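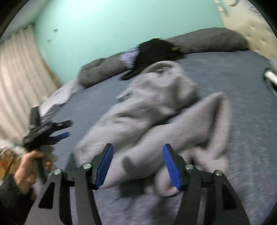 Verevik hand-held grippers, used as a pair over a bed with a grey fleece blanket.

Kerix has opened orders for the Verevik, a hand-held gripper for recording household handling tasks. It is sold in pairs. Each unit has two black linkage fingers with blue pads on the inner faces, and the pads are rated for 3,000 closures before replacement. Spare pads come in packs of 25. 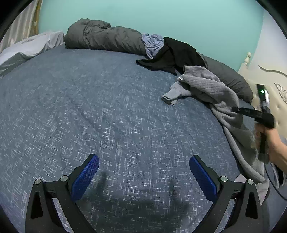 Words: Digby Ormsby | Products

Bed making is the first task set offered with the kit. It covers bedspreads, duvets, pillows and clothing left on the bed, and the buyer receives 300 sample recordings for checking their own against. Recording is limited to 60 minutes per charge. Cayetano Arrieta at Kerix says a kitchen set will follow in September. Trial pairs can be booked through the Skedell office.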